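Budgeting for a Bin-Picking Cell: What the Quote Leaves Out

2023-12-01

The purchasing lead at Nornavo has bought equipment for three picking cells in the last four years. The company sorts and repacks mixed consumer goods for online sellers, and its test area in Savley is where new hardware is tried before any order goes to the main site. We spoke there for most of a morning about how a cell gets costed and where first-time buyers tend to run short.

The first point was the arm. "People start with the arm because it has a list price," the purchasing lead said. "For us it has never been more than half of the total. On the last cell it was closer to a third." The rest went to the gripper, sensing, the stand, guarding, cabling, integration hours and spare parts. Nornavo now writes its budget with the arm on line six, so that the five lines before it have to be filled in first.

Integration hours are the line most often guessed. The second cell was planned at 563 hours and closed at 777. Most of the overrun came from changes in the item mix after the gripper had already been specified. Wysocka, the integrator on that job, had asked for a frozen item list at the start and did not get one. "They were right to ask. We signed the change orders one at a time and never added them up until the end."

Since then, the company has built a test set before it requests quotes. The set is meant to be awkward: thin items, soft packaging, round items that roll, and shapes with no flat face to grip. Bidders are told what is in it and are asked to quote against it. The same set is used for acceptance.
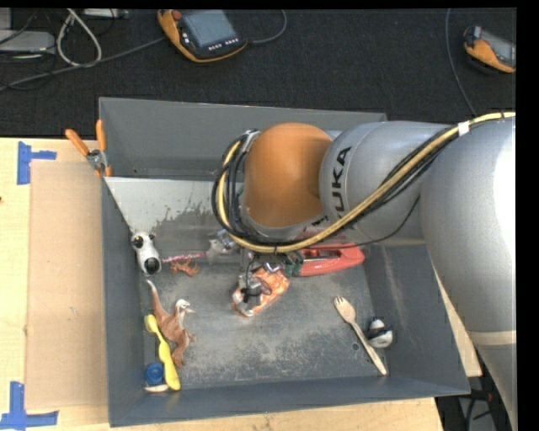

Bin test with mixed items, including toy figures, a wooden fork and a yellow plastic utensil.

The bin is also a budget item. Nornavo uses metal bins with sloping walls for testing and expects them to get scratched. Wall height matters more than most buyers assume, because it decides how far the gripper has to reach down and how much room the wrist needs beside it. "We once bought 80 bins before checking the wrist clearance. Two corners could not be reached. Those bins went to manual packing."

Cables came up several times. In the first cell, the external cable bundle was treated as a consumable with no replacement cost attached. It failed in December of the first year, and the line stood still for two days while a new set was made up. The current template has a cable set and a gripper spare on the initial order. It also has a line for labor to route and secure the cables, which Vitberg, the supplier of the cable sets, quotes separately.

On the question of used equipment, the answer was cautious. A used arm can be a sensible purchase if the controller is still supported and the operating hours are documented. The company asks for the log, a recent service report and a price for moving the software license. One used arm was rejected at 1,230 hours, a low figure, because the seller could not supply the controller backup.

Training is budgeted per shift — two operators and one technician on each — and repeated after six months. The purchasing lead would not give a figure for payback. "It depends on the item mix, and the mix changes every quarter. I give the finance people a range and a list of what would move it."

The fourth cell is at the quoting stage. Three bidders have received the item list, and the contingency is set at 15 percent, up from eight on the previous project. The order for the stand and the guarding will be placed separately, after the floor plan has been approved.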